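Why I have come round to letting the robot practise the last five millimetres

I have a friend, Tumelo Masilela, who builds computers for a living and has the patience of a heron, and when I told him I was writing about robots that learn to fit processors he put his tea down and asked me why anyone would want to. It's a fair question, and I've been chewing on it since March.

My answer, such as it is, goes like this. Most of the robot learning work that gets passed round is about folding, pouring, stacking and tidying, and I enjoy all of it, but those are forgiving jobs. If a towel is folded a finger's width out, it is still a folded towel. A processor going into a socket forgives very little. The contacts are small and easily bent, the chip only goes in one way round, and you are trying to set it down flat and square in a place where your own hand is blocking the view. If you want to know whether a method has learned anything about touch and care, as opposed to general direction, I can't think of many better places to look.

The group I have been following calls its project Jenanar, and the method is simple enough to explain to a neighbour (I have tried, over the fence, with mixed results). A person guides the arm through the job many times over, and a policy is trained to copy what the person did. So far, so ordinary. The part I like is what comes next. They leave the big movements alone, the reaching and the carrying, and let the robot practise only the final five millimetres, with a small correction added on top of what it copied. The starting set was 1,197 demonstrations, and after that came 3,000 short practice attempts, every one of them confined to that little sliver of travel above the socket.
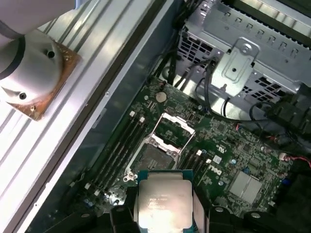
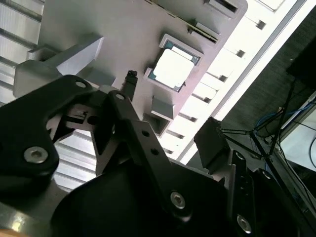
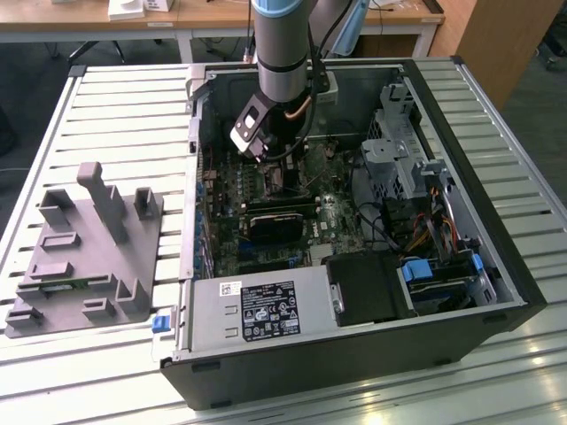
Work on the processor task. First: the chip between the gripper's fingers, with the open socket beyond it. Second: a chip in its pocket on the fixture plate. Third: the arm reaching into the open tower.

The result they report is 79 successful placements in every hundred, on boards the arm had practised with. I've seen that number waved away as poor, mostly by people comparing it with a factory line, and I think that is the wrong comparison and a slightly unkind one. A line made for this job would hold every board in the same spot to a hair. Put the arm over an ordinary desktop case lying on its side, with cables looping about and a metal drive cage standing up beside the board, and you have asked it something much closer to what Tumelo does all day. I would sooner have 79 in that mess than a perfect score on a bare board bolted to a bench.

That said, I do have two grumbles, and I'd be a poor sort of admirer if I kept them to myself.

The first is that a single success figure hides the thing I most want to know, namely how the failures went. A chip that the arm refuses to let go of, and carries back to where it started, is a failure I can live with all day long. A chip pushed down crooked on the contacts is an expensive afternoon. Both go down as a miss. Rerkow, who publish a rival method and have a rival's interest in being awkward, have started splitting their misses into harmless and harmful, and I wish everyone would copy them, Jenanar included.

The second is about the fixture. The chip waits in a neat square pocket before it is picked up, so the arm begins with a good idea of where it is and which way it is turned. I have no quarrel with that as a way of studying one thing at a time. But I've now read two write-ups, one of them in the Bollmont newsletter that I otherwise look forward to, which talk as though the robot could be handed a chip from any old tray, and the work doesn't claim that. Picking a part up from a jumble is its own hard problem and ought to get its own number.

Tumelo read a draft of this and wanted to know if it could do the thermal paste as well. I said I would ask. He also says the lever on those older sockets needs more of a shove than people expect, and that if the arm ever learns that part he'd quite like to come and watch.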